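Wednesday, late evening

I was awake before the alarm again, and I lay and listened to the heating pipes. They knock 25 minutes before they become warm. In the first winter I thought it was a neighbor who was angry with me. Now I would miss it.

Today was the last lesson before the spring exam for the language certificate, so I took the early bus to Trerkgate and read my cards on the way. I still mix up "lay" and "lie". I wrote it correctly in the first line of this entry, but I had to stop and think for a long moment, and the pen made a blot.

The bus was late at the bridge. I paid attention to a woman across from me who was eating an orange very slowly, one piece for each stop. I wanted to know if she had planned it. When she stood up there was one piece left, and she put it in her pocket, without paper or anything.

Sille Gunnlaugsson gave us the essay topic "A room I remember". I thought it would be easy and it was terrible. I have all the words for kitchens, chairs, windows. But my grandmother's front room is in my head in another language, and when I try to carry it over, half of it stays behind. For example, there is a word at home for the cold that comes in under a door and stays near the floor. In English I wrote "draft", and then it was only a draft.

I wrote 316 words and the minimum is 430. Sille says that I am too careful, that I take out a sentence if I am not sure about it, and then the good ones go out with the bad ones. She is right. I did the same at work, in my first year at Wernik, when I answered every e-mail with three lines and people believed I was cold.

After the lesson I had coffee with Aušra Uibo. She wrote about her father's garage and got 19 points of 25, and she is not satisfied. We compared our front rooms, because she had one too, the kind where children were not allowed to sit. Her aunt kept the sugar in there. We talked about wallpaper for such a long time that the coffee got cold, and I did not know the word "damask" until she spelled it for me on a napkin. I will keep the napkin in this book. 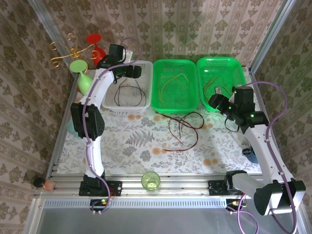

Damask on the walls, ferns on the tablecloth.

My grandmother's paper was darker, a brown-red, and behind the clock it had kept its first color. When they moved the clock after the funeral we all stood and looked at this bright shape. My uncle said we should hang something over it. I don't think anyone did. I was 19 then and in a hurry to go back to the city, and I did not take anything with me except a sugar spoon, and later I lost this too, in the move from Kjærgaard.

This is what I should have written in the essay! It came to me only at home, when I was peeling potatoes. I wrote it down quickly on the back of the electricity bill, with all the mistakes, and it was longer than the whole essay from the morning. Maybe Sille will accept a second version. I will ask her by e-mail tomorrow, and I will write more than three lines.

Grímur Bisgaard called at seven. He wants to know if I come to Bulldale for the weekend, and if I can bring the big pot. I said yes to the pot and maybe to the weekend. His knee is better but he still goes down the stairs backward. He asked me to say something in good English and I said "lie, lay, lain", and he said it sounded like a song for a baby.

To do before the exam:
past perfect, again
letter of complaint (learn the polite opening by heart)
buy two pens of the same kind
return Bastian's dictionary

It rains now - very thin rain, I can see it only by the street lamp. The pipes are quiet. I have read the entry one time and I corrected four things, and now I leave the rest as it is.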